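Evening, June

My hand is tired in a new place, between the thumb and the wrist. All afternoon I opened and closed the microwave door with the gripper, and in the end I could not say the word "handle" without feeling it. We stand at 2408 examples for the whole kitchen set. The plan says 3774, and I try not to look at the plan before lunch.

The door is harder than the cups were. If I close the fingers too early they push the handle away from me, and if I wait too long I begin to correct with my shoulder, and then the learning system will learn my shoulder also. I threw out 3 tries for this. Griet would have kept them, I think.
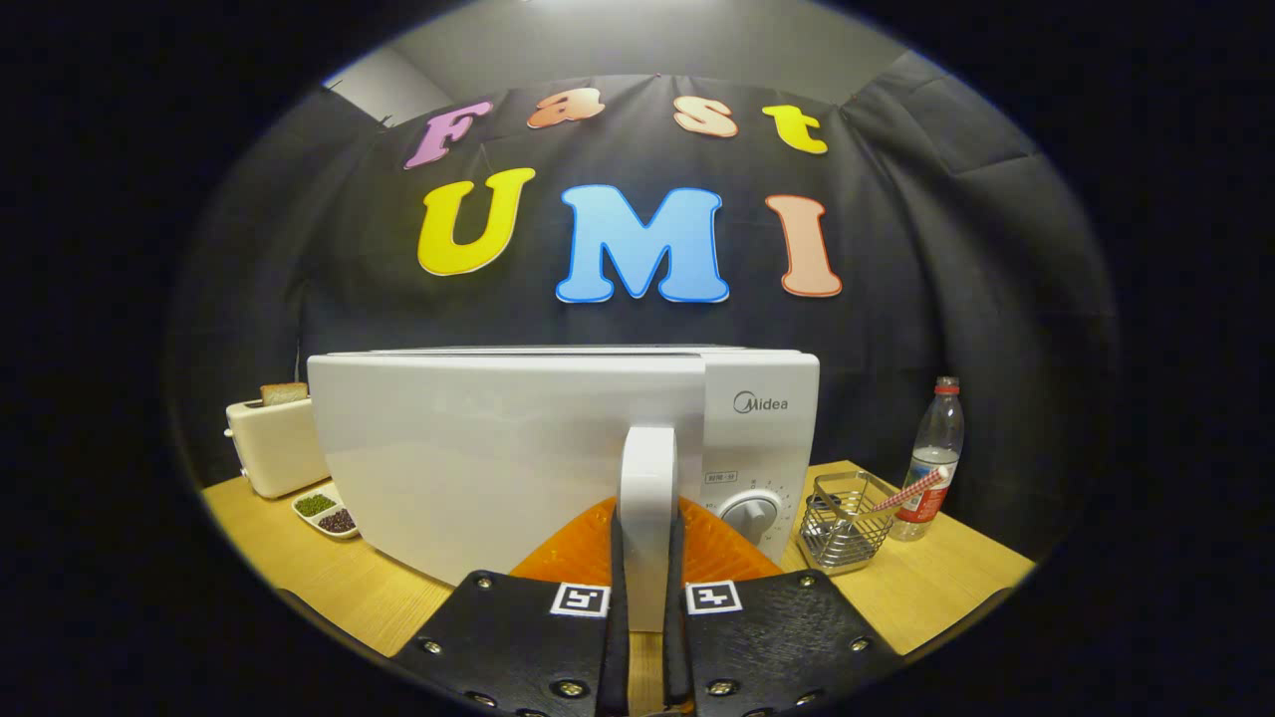 Sorin said at the coffee that I am too clean, that a model which sees only good grasps does not know what to do when it is late or crooked, and that I should leave some ugly approaches in as long as they end with the door open. I answered that ugly is one thing and wrong is another. We did not agree, but I wrote his sentence on the whiteboard.

So tomorrow I will start from more angles, also from low on the left side, where I am clumsy. Ingegerd wants the first training run on the Bratside machine this month – she believes 2000 examples are enough to see if the curve goes down. Maybe. I would like the door to be in it.

Must remember to charge the spare battery.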